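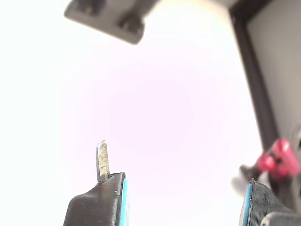 4. Petitions and the Move to Flerndale

The reservoir at Testton displaced 3,485 people, according to the count made by the district land office. Most earlier work has treated the move as an engineering matter with a settlement attached to it. In this section we read it through the 86 petitions that residents sent to the land office before the valley was closed. The petitions were kept in a single box with the rent books and have not been used by historians before.

The petitions are short. Many run to half a page and follow a set form, opening with the name of the household and the size of its holding. The clerks at Wako seem to have supplied the wording, and the same phrases come up in letters from families who lived a day's walk apart. We therefore give less weight to the openings than to what follows them. After the formal part, writers turned to things the form did not ask about: a shared well, a right to cut reeds, a parent's grave.

Graves are the most common of these subjects. The land office had agreed to move the churchyard but made no provision for burials on family land, which were usual on the upper farms near Cokeo. Petitioners asked for time, for carts, or for a written promise that the ground would not be plowed before the water came.

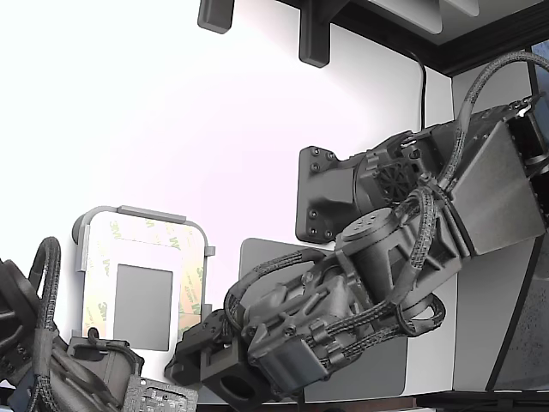
The office answered only five of the letters that raised the question, and each reply repeats that the survey had been completed in April and could not be reopened. None refuses the request outright. Later complaints show that families took this silence in different ways – some moved their dead at their own cost, and others waited for a cart that the office had never promised to send.

Compensation produced a different kind of letter. Here the writers were mostly tenants, and they argued from custom. A tenant who had planted an orchard expected to be paid for the trees even where the lease said nothing about them. The land office valued standing crops but counted fruit trees as part of the land, so that payment went to the owner. As Figure 5 in the next section sets out, tenant households were slower to take up plots in Flerndale than owner households, and the orchard dispute may account for part of the delay.

Letay Kahsay and Adanech Woldegiorgis

Filed under: Rural History, Resettlement
2 comments | 5 shares
Contact the editors | Copyright the authors | Back to top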